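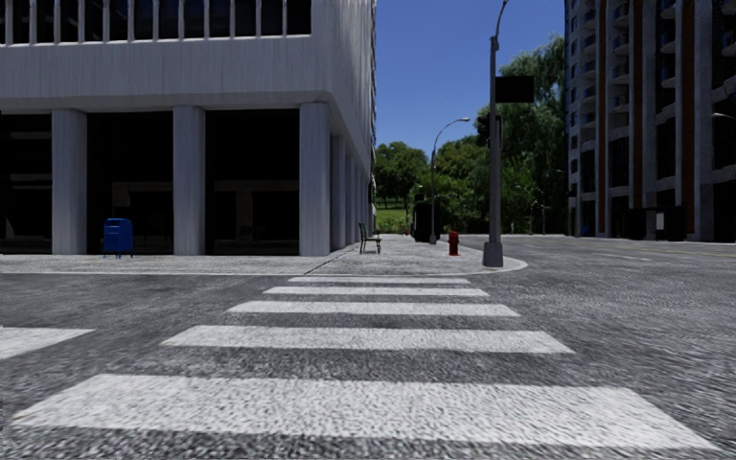 Page 3

Notes for the walkability talk. Slides advance on the blank lines. Keep it under 20 minutes, they have the room after us.

Start without the thank-yous. Ask who walked here today. Wait. Then ask who could have. Usually a bigger number, and I want them looking at each other when it happens.

The claim I've been asked to talk about is that a walking score tells you whether people will walk. Clolta sells one. Gellach bought it last May and put it on the front of the downtown plan. Every block gets a score, the scores get a color, and the color goes on a map. I have no quarrel with the map as a piece of printing.

What goes into the score? I asked and got a two-page summary. Distance to shops, number of intersections, whether there's a sidewalk, whether there's a marked crossing. All of it can be pulled from a database without leaving your chair. Say that slowly.

A marked crossing counts the same whether it crosses a sleepy side street or the truck route by the Alcaraz warehouse. Stripes are stripes. The summary has nothing on how long you wait, how fast the cars are turning, or whether there's a tree anywhere between the bus stop and the clinic.

Now the study. People will bring it up if I don't, so get there first. The study everyone quotes surveyed 436 residents and found that people in high-scoring blocks walk more. Fine, I believe it. People who like walking also move to places where they can walk. The authors say so themselves, near the end, in a paragraph that didn't make it into the press release. They asked people to remember a week of trips. Try remembering your own week. I couldn't tell you how many times I walked to the mailbox.

(If someone says correlation is still useful: yes, for picking where to look. I'd be nervous about spending the sidewalk budget on it.)

Prorkeo slide. This is the neighborhood the consultants like to show. Top color on the map. Go easy here, there may be people from Prorkeo in the room, and it's a nice place. But the grocery store that got it the top color has closed. The score hadn't caught up when I last checked. The old grocery was a five-minute walk and the next one is two bus rides. Let that sit before moving on.
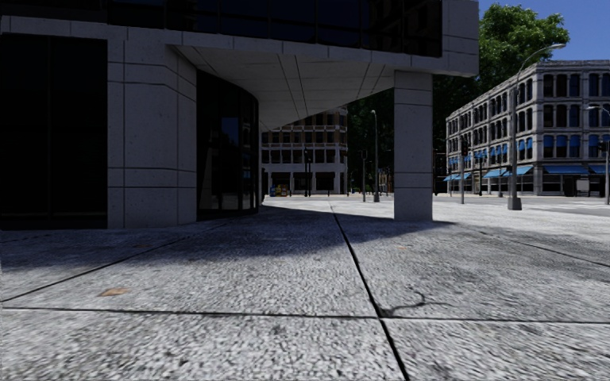

Paving slabs with a thin crack across one of them.

Sidewalk present, yes or no. That's the whole question the score asks about what's under your feet. A hairline crack is nothing to me. A lifted edge is a lot to somebody with a walker, and both go in the database as "yes." I'd like to see a city record the height of the lips between slabs before it pays for another map. It's dull work. You need a ruler and a clipboard and a person willing to be rained on.

Don't get drawn into materials. Last time I lost ten minutes to a man who wanted to talk about brick.

What I'd accept as evidence, since somebody always asks what would change my mind. Counts of real people on foot, before and after, on the same corners. A comparison street where nothing was done. At least 3 seasons of it, winter included. If the high-scoring blocks gain walkers and the comparison street doesn't, I'll come back and say I was wrong, and you can pick the room.

Cost slide. Skip if we're past the half. The only point is that the license renews every year and the curb ramps on the east side are still waiting.

Questions. Likely ones:

Isn't a rough score better than none? Depends what you do with it. Gellach ranked its repairs by it.

Am I against walking? No. I walk everywhere. That's why I'm grumpy.

Handout is by the door. Remind them the back page has the count sheet.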